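4.2 Evening lighting and reading habits

Households in Ruston kept a lighting diary for 64 evenings. Each entry gave the room, the lamps in use and what people were doing. After incomplete pages were removed, 3,232 of 3,823 entries were kept. Reading was reported most often in bedrooms, followed by kitchens.

Ceiling pendants were the most common main light in the living rooms we surveyed (Figure 3). Many people left them off after supper and used a table lamp instead.

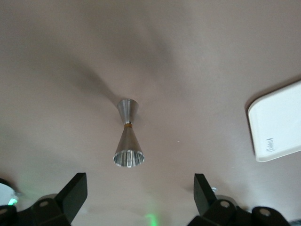

Figure 3. Metal pendant fitting on a plain ceiling.

The switch to table lamps was strongest in homes with older residents – a pattern Simon and Wako also found in Kumsa. Glare was the usual complaint, given in 127 entries. Dimmers were rare, and few people who had one used it while reading. We did not ask about bulb type, so the effect of colour cannot be separated from that of brightness.

Comments

Kristine Cabrera: Were the diaries filled in on the night or the next morning?

Thanakorn Yensuk: On the night, though some families caught up later.

Kidus Adugna: I would like to see the kitchen entries split by household size.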